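March 18, 2025

Workshop log: the fixture plate, second version

I reprinted the parts plate over the weekend. The first one warped at two corners and rocked on the slots whenever an arm came down on it, so Mirow (our shared shop in the old Callitz building) now has a very large coaster. The new one took 23 hours and lies flat. 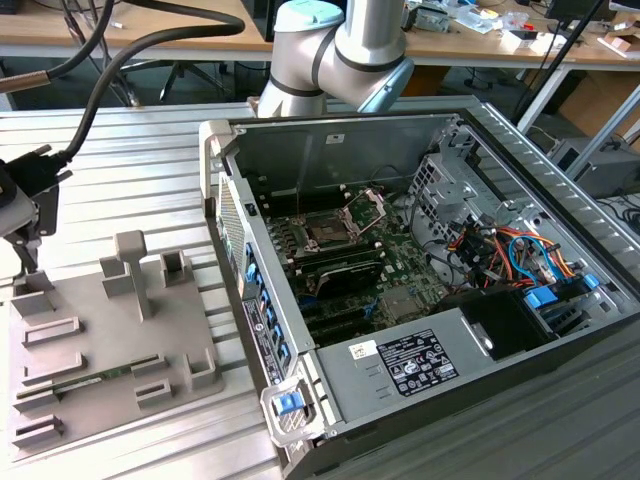 The job is the same as last month: take the memory and the processor from the plate and put them in an old desktop tower, with both arms on one controller. I'm running it on Vulum, a small scheduler I wrote myself. It is up to 3680 lines and needs a cleanup.

Most of my time went into approach heights. I had them all measured from the table, and that was a mistake with the case on its side, because the rim is much higher than the board. I now keep a separate safe height for each area. Inside the case it has to clear more than the rim. With the CPU socket open, the lever arm stands up next to it, and the fingers come down close by. I added a keep-out box there and moved the waypoint over.

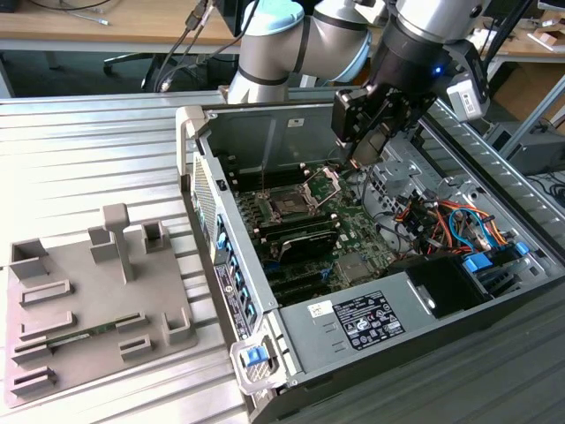 Calibration is next. I do it by touching off on fixed points, and the file has 187 saved poses in it, many of them useless. I'll delete the old ones first. 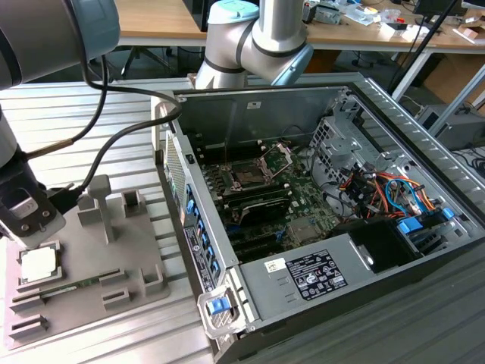

I also want to round the edges of the slots so a memory module can drop in a little crooked and still seat. That means another print, and I'm low on gray filament.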